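30 de outubro de 2018

Acordei antes do despertador e lavei a cara com água fria para não voltar a adormecer.

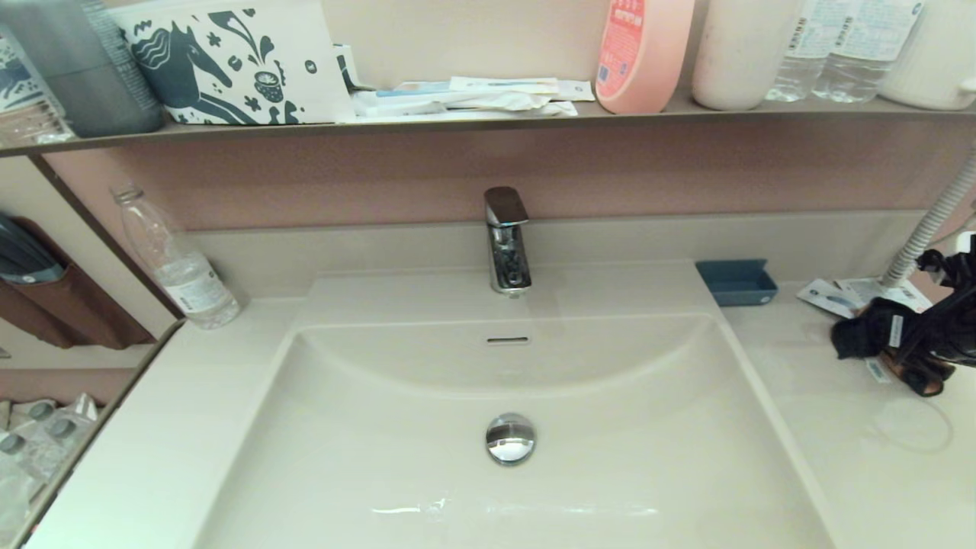
Manhã

Saí da pensão às sete e pouco. O autocarro para Loltby parte da praça de baixo e o motorista não dá troco, por isso fui primeiro ao café trocar uma nota. Bebi um galão e comi meia torta de laranja. A outra metade foi no bolso do casaco, embrulhada num guardanapo, e chegou esmagada.

A viagem demora bastante mais do que diz o horário. A estrada vai sempre encostada ao rio e há obras depois da segunda ponte. Li o caderno do meu avô durante quase todo o caminho. A letra dele piora a partir de março de 1961, quando começou a escrever a lápis. Há páginas inteiras de que só percebo os números: sacos de farinha, lenha, dinheiro emprestado a um tal Gamunon, que ainda não sei se é pessoa ou loja.

Arquivo

O arquivo paroquial fica por cima da junta, no segundo andar. Atendeu-me a Wing-sze Mok, com quem eu já tinha trocado correio. Tinha separado três caixas e a lista dos moleiros, que vai até ao número 219. O meu bisavô é o 22. Vi o nome dele escrito com dois erros, os mesmos que aparecem na certidão de casamento, portanto deve ter sido copiado de uma para a outra.

Passei a manhã na primeira caixa. São sobretudo recibos de moagem, atados com cordel, muitos comidos pelo bicho. Encontrei o moinho de Lubis em dois deles, com a renda do ano. Até hoje só tinha a palavra da minha tia para dizer que o moinho foi arrendado e nunca comprado. Fica resolvido, e vou ter de corrigir a árvore que mandei aos primos no Natal.

A segunda caixa rendeu pouco. Registos de obras na levada, uma queixa por causa de umas cabras, uma carta sem assinatura. Copiei a queixa porque tem graça a maneira como está escrita, mas não é da família.

Tarde

Almocei sopa e uma sandes na tasca ao lado da igreja. Depois fui a pé até ao sítio do moinho. São uns bons quarenta minutos, a subir, e o caminho está mal marcado - enganei-me na bifurcação e tive de voltar atrás até ao tanque. Do moinho restam duas paredes e a boca do canal. As silvas tapam quase tudo. Uma das mós está deitada na erva, partida ao meio. Sentei-me nela a comer o resto da torta.

Um homem que andava a apanhar castanhas disse-me que a outra mó foi levada para Stostis e serve de mesa num jardim. Não sabia em que casa. Apontei o nome da rua, que ele também não tinha a certeza.

Voltei a Loltby a tempo do último autocarro. Vinha cheio e fiz metade do caminho em pé.

Noite

Jantei no quarto, pão com queijo e uma maçã. Passei a limpo as notas da primeira caixa e ficaram as da segunda para amanhã. Contas do dia: fotocópias, 10 euros; almoço e café, menos do que isso.

Doem-me os pés. Falta a terceira caixa, e perguntar à Wing-sze se há registos de Stostis no mesmo arquivo ou se estão na cidade. Ligar também à minha tia - mas só depois de ver a caixa toda.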